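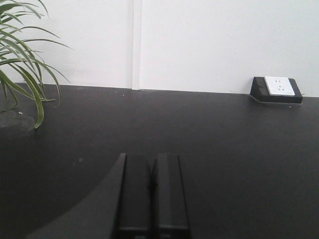 Helping out with the Hurkodow recordings — questions people keep asking me

Last updated: June 7, 2019

I run the recording bench for Hurkodow, our project to teach a robot arm simple lab jobs by giving it lots of examples. I get the same emails every time a new batch of people signs up, so I've put my replies in one place. If yours isn't covered, drop a note in the Orville inbox and I'll get to it (eventually).

Do I need to know anything about robots?

Not a thing. If you can pick up a mug without thinking about it, you already have the skill we're after. You'll be driving the arm by hand with the controller, and most people stop feeling clumsy after their first session. I still drop things myself.

What do you mean by an "example"?

One complete go at one job, from the arm's starting position to the arm back at rest, with everything recorded in between: the view from the wrist, where each joint was, and how far open the fingers were. We also store the sentence that goes with it, such as "take the pipette out of the beaker". The learning system gets all of that together and tries to work out what you did and when.

How long is a session?

Two hours with a break in the middle, and please do take the break! Tired driving looks different from fresh driving and I can spot it in the recordings. You'll be given 9 jobs on a sheet and you can do them in any order you like.

What happens if I make a mistake halfway through?

Depends on the mistake. If you miss a grasp, back off and try again, then carry on to the end. I love those ones, and the system needs to see what recovering looks like. If you knock something over, or the arm stops itself, press the discard pedal and start again. Don't try to tidy up with the recorder running, because your hands end up in the example and I have to throw it out.

Can I do each one exactly the same way? I've found a good method.

Please don't. I know it's tempting. But if every example starts with the glassware in the same spot, the system learns the spot and has no idea what to do when things move. Shift the beaker a bit between goes, turn it so the spout faces another way, lean the pipette against a different part of the rim. Our first set in March had 79 examples that were practically copies of each other, and the trained model reached very confidently for thin air.

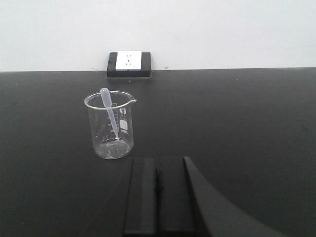

How fast should I move the arm?

A bit slower than feels natural, and at a steady pace. Long pauses are the real nuisance, as the system picks those up too and ends up dithering over the bench. If you need to think, do it before you press record.

Why is clear glass on the list when it's so awkward?

Because labs are full of it. Glass takes on the look of whatever is behind it, so on a dark surface you're mostly steering by the highlights on the rim. Thin plastic pipettes are fiddly too, in a different way: grip the stem too hard and it bends. We could have stuck to wooden blocks and had lovely numbers by now, but the folk at Aaltonen who'll be trying the finished thing don't work with wooden blocks.

What liquid do you use?

Tap water, always, and never much of it. Wipe up spills straight away and tell me if any gets near the arm or the sockets. If it's a proper spill, hit the stop button first and mop second.

Who checks the recordings?

I do, usually the next morning with a large coffee. I watch each one at double speed, check that the sentence matches what was done, and trim any dead time at either end. Anything I'm unsure of gets watched again at normal speed. Please don't be offended if some of yours vanish — some of mine vanish too.

Will I be in the recordings?

You shouldn't be, if you stay in the driving seat. The wrist camera looks at whatever the fingers are pointing at and there's no sound. If you do lean in by accident, tell me which example it was and I'll delete it.

Can I see the robot doing a job I taught it?

Yes, come along! We retrain once we have enough new material and then run a trial at the Eltmont site, 7 tries per job. It won't be copying you in particular, since everyone's examples go in together, but people do swear they recognise their own way of sneaking up on a beaker.

How do I book another slot?

Use the sheet pinned to the top of the Orville inbox. Put your initials in an empty box and, if you can, pick a time of day you haven't done before.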